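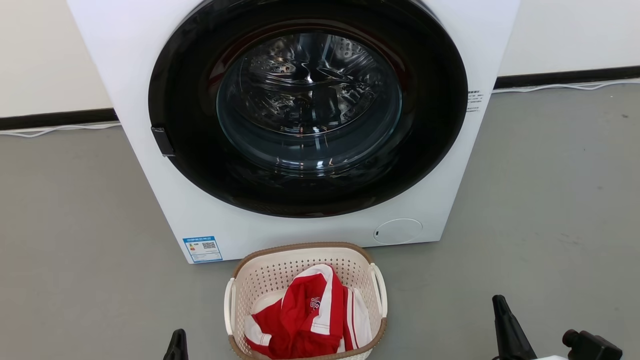
Head view: washer, basket, one red and white garment.

Huttunen Laundry Demos

Hi! This is the README for my little pile of laundry demos, all made by remote control. I drive the robot, it moves its grippers, and the whole thing gets saved so a policy can learn from it later. The task sounds easy (get the clothes from the basket into the washer) and I still fumble it more than I'd like to admit!

What's in it

There are 1,229 episodes, each with a head view and a wrist view, plus joint positions and gripper opening at every step. I used the Barora controller for all of it. The January episodes have noisier gripper values, so I keep them in their own folder, and you can skip them if you only want the clean stuff.

The wrist view is the one I stare at most while driving, because you get both fingers and the fabric nice and close. Bunched-up cloth is a pain – I go in with the fingers spread and aim for a fat fold.
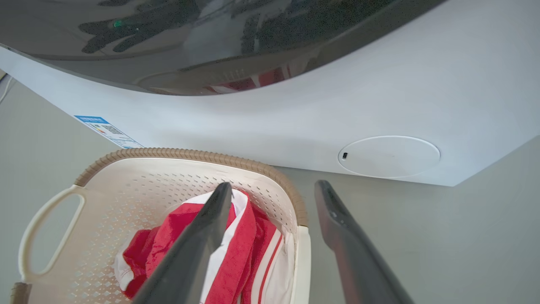 Loading it

Unzip, point the Notine loader at the top folder and set workers to 4 (12 made my machine crawl). Bad grasps are tagged "retry", please don't throw them out, they're useful!

Last updated Jul 7, 2022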